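Home | Forums | Storage & Sorting | New Posts | Log in

Thread: One basket of toys, three boxes

trerk_mom75
Small toys, balls, plush and even cans ended up in one wire basket at our Trerkdale playroom. I want to sort it into three boxes with round holes in the tops. Balls, plush, everything else? 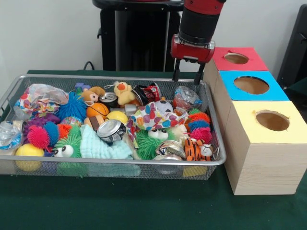
Basket and boxes, July 2026

chambi30
I'd pull the cans and plastic bags first. A crushed can has sharp edges.

inevon_fan
Disagree on three groups. Balls alone will fill a box – I'd go by size.

trerk_mom75
Size doesn't work for us. The kids ask for "the football" or "the penguin," and they look by type.

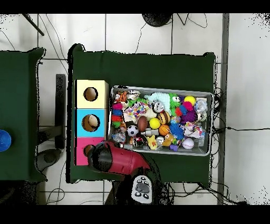 So I'm staying with type, and the fuzzy pom-poms go in with the plush.

chambi30
Fine, but check that the football fits the hole.

Comments (2)

namus182: Same mess at our house. Color of the lid helps more than labels.
dot71: Keep the spiky balls apart, they pick up lint.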